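Pamley Home & Hobby Boards > Tidying and Storage > Plushies, figures and other small stuff

Thread: One box on the rug, everything goes in. Who else does this?

mossybutton
26 February 2023
OK I have to share this because I'm so pleased with it! I've been trying to get on top of the plush and figure situation in my room for ages (I live in one room plus a kitchen you can barely turn around in, so the rug is the living room, the craft table and the sorting area). I had two fabric bins, I had a hanging net, I had the drawers under the bed. None of it stuck.

What's finally working is one plain cardboard shipping box, right in the middle of the rug, flaps open. Everything that's on the floor goes in. No sorting by type, no deciding if it's a keeper. When the box is full, I sit down with it and a cup of tea and put things back on the shelf one at a time. Took me almost 70 minutes the first time and I enjoyed every one of them. I found a figure I thought I'd lost when I moved!

Does anybody else do a catch-all box? And what do you do about the flaps, fold them down inside or leave them up?

tinfoil_heron
Flaps up! If you fold them in you lose a couple of inches all the way around, and the soft things get hooked on them. I've used a box from a Halász order for over a year and it's still square. Good thick cardboard.

One thing I'd add: put the hard things in first. Anything with points or spikes goes on the bottom and the plush on top, or you'll be picking fuzz off plastic forever.

quiltandkettle
I'm going to be the grump and say a catch-all box never worked in my house. It turns into furniture. Ours sat in the hall from May until the holidays and we just walked around it. I sort straight to the shelf now. It's slower, but it's done when it's done.

mossybutton
Ha, fair! I think it helps that mine is somewhere I can't ignore it. I have to step over it to get to the lamp.

quiltandkettle
I stepped over mine too. For seven months.

Dorsal_Fan
Somewhere between the two of you. I do the box, but with a rule that it has to be empty before bed, even if that means dumping the last few things on the cart and calling it good. Speaking of which, does anyone have the Usovon rolling cart? I want something slim that I can park next to the shelf and pull over to the rug when I'm sorting. White if possible, metal if possible.

tinfoil_heron
I have it. It rolls fine on bare floor and hates rugs. The wheels are tiny. Mine lives at the edge and I reach for it.

papercup_pat
Hello, long-time reader, I love this thread. My addition is paper cups! I keep a stack of plain white ones and use them for all the little bits, the stands and tiny accessories and loose bows. One cup per figure. The whole cup can go in the box and you don't lose anything down in the corners. They cost next to nothing and you can write on them.

Dorsal_Fan
Don't they tip over?

papercup_pat
They do, a bit. I fold the rim over if there's something in there I care about. The wider bowl kind tips less but takes up more room. Pick your poison.

mossybutton
Stealing this immediately. I've been using one little dish for everything and the stands are all mixed up.

lavenderloaf
Can we talk about plush on a rug, though? I love a big soft rug as much as anyone (mine has a giant face on it, I'm not made of stone) but light plush picks up everything. I put mine in a pillowcase before they go in the box. I've got 143 of them at last count, yes I counted, yes there's a spreadsheet, and the white ones were going gray before I started doing this.

quiltandkettle
143! And I thought I had a problem with fabric.

lavenderloaf
It's a very well organized problem :)

tinfoil_heron
I wouldn't do pillowcases for the long fur ones. They come out flat on one side and you have to brush them back up. A quick shake and straight in the box is plenty if you vacuum the rug first.

lavenderloaf
Mine fluff right back up, but I do pack them loosely. Might depend on the fur. The Cokau ones I have are pretty springy.

Dorsal_Fan
I vacuum after, personally. What's the point of doing it before when you're about to drag a cardboard box across it?

mossybutton
I don't drag it, I leave it put and bring the things to it! But I take the point about the fuzz. Going to try hard things on the bottom, flaps up, and cups for the bits, and I'm keeping the box in the middle where I can trip on it. quiltandkettle, if it's still there in May you have my permission to say so.

quiltandkettle
I've put it on my calendar.

mossybutton
Box and rug. Yellow one is already in, pink one's next to it, and the little lavender and white figure is out front.

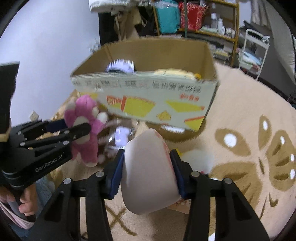
Box out on the cat rug, flaps up, white cup included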